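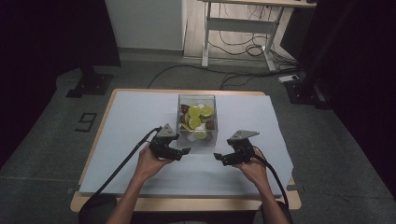
Lime slices in a clear box, with a black hand-held gripper beside it.

Early Access Is a Price Tag, and We Should Read It

Feb 13, 2020

Grududon came out of early access last week, or so the store page tells me. The orange banner is gone and the price has gone up. As far as I can see, the game itself is the one I was playing in October, with a new title screen and a longer credits roll.

I don't hate the idea of paying for an unfinished game. A small studio needs rent money, and some players enjoy poking at a half-built thing and filing bug reports. Fine. What I don't buy is the claim that the label means anything by now. Plustevcombe, the studio behind Grududon, promised 2 more regions, a working co-op mode and an ending. One region arrived. Co-op drops you out whenever someone opens a chest. The ending is a door with some text on it.

And the reviews are good! I read through a lot of them, and the same sentence keeps coming up in different clothes: great potential. People were writing that on day one. It's strange to see it under a game that has just told us it is done.

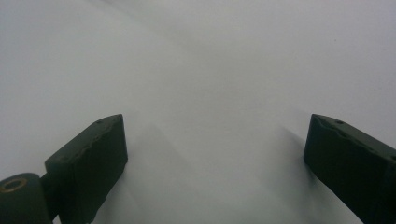
The roadmap problem

Every one of these games has a roadmap, a nice wide graphic with little icons on it. Forsyth had one too. I paid for Forsyth on the strength of that roadmap, mostly for the ship-building, and I put 710 hours into it while I waited. So you could say I got my money's worth, and plenty of people on the forum said exactly that when I complained. Maybe I did. But hours played is a lousy way to judge whether a promise was kept. I've spent a lot of hours in airports.

The ship-building was moved to "later," then to "exploring options," and then the roadmap was replaced with a new one that had fewer icons. There was no announcement. You had to have saved the old graphic to know.

Fans will point to Cotow, as they always do. Cotow started rough, took its players seriously and shipped something better than it had advertised. I'm glad it exists. I also notice that it's the same one every time, and if the model worked as well as its defenders think, they'd have a longer list by now.
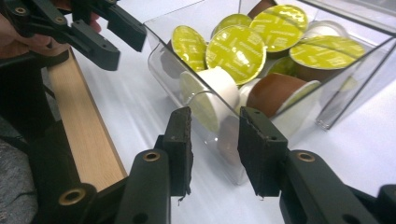

What would I change? Stores could start by keeping the old roadmaps up, dated, next to the new ones. They could also freeze the early reviews and let the launch version earn its own. Plustevcombe went on sale as a finished product with 1,000 glowing write-ups already in the bank, all of them about a game that was going to be something else.

I doubt any store will do it – the current setup pays them twice, once for the hope and once for the launch. Until that changes I'm treating the early access price as the full price for whatever is in the download that day. If I wouldn't buy that, I'm not buying.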